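Flirkance Digital Chess Clock
Item 973 – Wadeten Chess Equipment
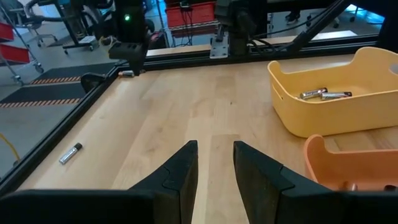 AA battery on a light wooden tabletop

The Flirkance is a two-player digital chess clock for use in clubs, schools and tournaments. It replaces the earlier Elau clock and accepts the same carrying case. Wadeten supplies the clock singly or in cartons of 12.

Overview

The Flirkance stores 68 preset time controls, covering blitz, rapid and classical play. Each preset can be called up by number, and the full list is printed in the manual and on a card held in a slot under the base. Ten further positions are left open for time controls entered by the user. Settings in these positions are kept when the clock is switched off and when the batteries are changed.

The display shows hours, minutes and seconds for both players at all times. When a player has less than 20 minutes remaining, the digits on that side switch to a larger size. The move counter is hidden during play and may be shown by the arbiter when the clock is paused.

Timing methods

Sudden death, Fischer increment, simple delay, Bronstein delay and hourglass are all supported. Up to four periods may be combined in one time control, each with its own increment or delay. In team events where the two sides play under unequal times, the left and right sides can be set separately.

Power

The clock runs on two AA batteries, which are not included. Expected running time on a fresh alkaline pair is 2,000 hours. A low battery symbol appears in the center of the display when the remaining charge is low. The clock may be used to finish the game in progress, but the batteries should be replaced before the next round. Rechargeable cells may be used, although the low battery symbol will appear earlier.

Old and new batteries should not be mixed. Remove the batteries if the clock is to be stored for more than three months. Damage caused by leaking batteries is not covered by the warranty.

Lever and sound

A single rocking lever spans the top of the clock. It can be pressed from either end and makes very little noise on contact. An optional beep marks the end of each period. Organizers who prefer silent play can turn the sound off for one game or lock it off until the code is entered again.

Arbiter corrections

With the clock paused, hold the Set button for three seconds to correct the time or the move count on either side. The clock must be paused first – the Set button has no effect while a side is running.

Specifications

Display: LCD, no backlight
Maximum time per period: 9 hours 59 minutes 59 seconds
Preset time controls: 68
User positions: 10
Batteries: 2 x AA (sold separately)
Housing: molded plastic, rubber feet
Colors: black, dark green
In the box: clock, manual, preset card

Accessories

Padded case for one clock
Debnath carrying bag for six clocks, with shoulder strap
Replacement preset card
Replacement battery door

Ordering

Schools and registered clubs may order on account. Carton orders ship within five business days. Orders for events held in September should be placed by the end of June, as stock is limited in late summer.

Warranty and returns

The Flirkance is covered for two years against faults in materials and workmanship. Unused clocks in their original packaging may be returned within 30 days. To request service, include proof of purchase and a short description of the fault – clocks received without these will be held until the details are supplied.

Page last revised 2/11/25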